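Edge-glued maple panel cupping after flattening, finish one side or both?

Vidmar Woodworking Forum > Wood Movement and Finishing
Page 1 of 1

endgrain_ed
Posts: 214

I have a laminated panel, strips of hard maple edge-glued with PVA, 3/4 in. thick, 22 in. across the grain. It was flat to within a few thousandths when it came off the drum sander in September. It has since cupped a bit over 1/16 in. measured at the center with a straightedge, concave side up.

Storage was flat on the bench, nothing on top of it. Shop humidity went from the mid 50s to the high 30s over that period. Strips were ripped from two boards, both flatsawn, and I alternated the growth rings when I glued up.

Questions:
Do I flatten again now or wait for it to come back?
Does the finish need to go on both faces?
Was alternating the rings a waste of time?

kerfline
Posts: 1,833

Do not flatten it. You had it lying on a solid surface, so the top face lost moisture faster than the bottom. Top shrinks, edges lift, concave up. The direction of your cup matches that exactly. Stand it on edge or put it on stickers with air on both faces and give it two weeks. If you sand it flat now, you will have a panel that cups the other way once the moisture evens out.

Finish both faces, same number of coats.

tallow
Posts: 96

Agree on waiting. Disagree that finish on both faces is required. Film finishes slow the exchange, they don't stop it. I have tabletops with bare undersides that are 20 years old and flat. What keeps them flat is that the wood was at equilibrium when it was surfaced.

kerfline
Posts: 1,833

Your tabletops are screwed to an apron. His panel is loose. A restrained top tells you nothing about a free one.

tallow
Posts: 96

Two of them are on trestles with one slotted batten each. Call that restrained if you like. The battens are 5/8 in. thick.

endgrain_ed
Posts: 214

It is a free panel, yes. It will be a work surface that gets lifted on and off a bench, so no battens if I can avoid them. It's stickered as of tonight.

quartersawn_q
Posts: 540

On the ring orientation. Alternating gives you a shallow washboard in place of one long arc. With narrow strips either one is small. At 1-1/2 in. wide the cup in any single strip is hard to measure. At 5 in. it is not. How wide are yours?

Ring orientation also has little to do with what you are seeing. A moisture difference between faces will cup a quartersawn panel too, only less.

endgrain_ed
Posts: 214

They vary, 1-3/8 to 2 in. I ripped for yield and ordered them by color afterward.

hobnail
Posts: 71

I would put strip width ahead of everything else in this thread. My last three panels were all narrow strip and none has needed attention. One of them is in use in the picture below, sitting on a pegboard table. Mixed pale and darker strips, all grain running the same way, no battens.

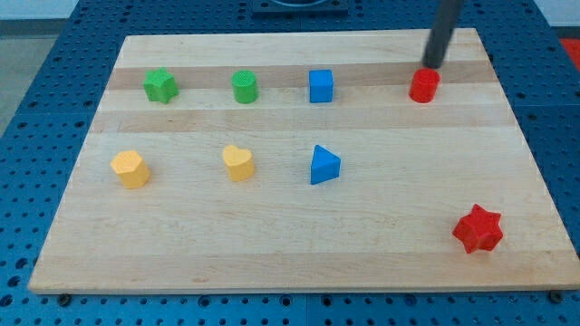

Narrow-strip panel in use, with colored shape blocks on top.

Both faces got the same treatment, hardwax oil from Ekia, two thin coats, buffed off after 20 minutes. I am not claiming the oil does anything for stability.

tallow
Posts: 96

Looks fine, but you can't judge flatness from that angle. Have you had a straightedge on it?

hobnail
Posts: 71

Yes, at glue-up and again this spring. I could not get a 0.010 feeler under it either time. Perforated top underneath, so the lower face is not sealed off the way it would be on a solid bench. Whether that matters I can't say, I have no comparison panel.

kerfline
Posts: 1,833

It matters some. Contact area is still most of the face, though. The holes in pegboard are a small fraction of the sheet.

What wood is the darker stock? If you are mixing species in one panel, the movement across the grain can differ enough to feel at the joints after a season.

hobnail
Posts: 71

Offcuts from the same rack, I didn't keep track. Joints are smooth to the fingernail.

quartersawn_q
Posts: 540

Color by itself isn't a guide to species in any case. Maple heartwood and sapwood from one board can be several shades apart.

For the original poster, some arithmetic. Hard maple flatsawn moves about 0.0035 in. per inch of width per 1 percent change in moisture content. Your humidity swing is something like 3 percent MC once the wood catches up. 22 x 0.0035 x 3 comes out at 0.23 in. of total width change. Make sure whatever holds this panel on the bench allows for that. People worry about cup and then pin the thing at all four corners.

endgrain_ed
Posts: 214

That is more than I had allowed for. The plan was dowels at the corners dropping into holes in the benchtop. I'll slot the two at the far side.

planer_snipe
Posts: 12

Could it be the glue? I had a panel from a kit (Jakar, the precut strip one) that went wavy overnight. Water in the glue swelled the joints. I sanded it the next morning and a week later there was a groove along every glue line.

kerfline
Posts: 1,833

Sunken joints, different problem. You sanded while the wood next to the glue was still swollen. Leave a panel several days between clamps off and final sanding. It won't cause a cup across the full width.

planer_snipe
Posts: 12

Understood. The instructions said 60 minutes in clamps and I took that to mean it was ready to sand.

tallow
Posts: 96

60 minutes is handling strength.

endgrain_ed
Posts: 214

Update after two weeks on stickers. Cup is down to 1/64 in. at center. No sanding, no clamps, no water. I turned it end for end once, which I doubt did anything.

Pin meter reads within half a point on both faces, for what a pin meter is worth at that depth.

quartersawn_q
Posts: 540

Good. If it holds there for another week, take a light pass on each face, equal amounts, and finish the same day.

tallow
Posts: 96

Or skip the pass. 1/64 over 22 in. is nothing on a work surface.

kerfline
Posts: 1,833

He said it gets lifted on and off a bench. It will rock on a flat top if the convex side is down. Take the pass. Then both faces, same coats, and store it on edge when it's off the bench.

tallow
Posts: 96

A 1/64 cup with the concave side down sits on its two edges and doesn't rock. Flip it.

endgrain_ed
Posts: 214

Tried it flipped. It does not rock. The better face is now underneath, though, so I'll be taking the pass. Does anyone have the grit schedule for the Endisham oil on maple? The can says stop at 150 and the dealer told me 220.

hobnail
Posts: 71

I stopped at 150 with mine, different brand. Above that the oil didn't take evenly.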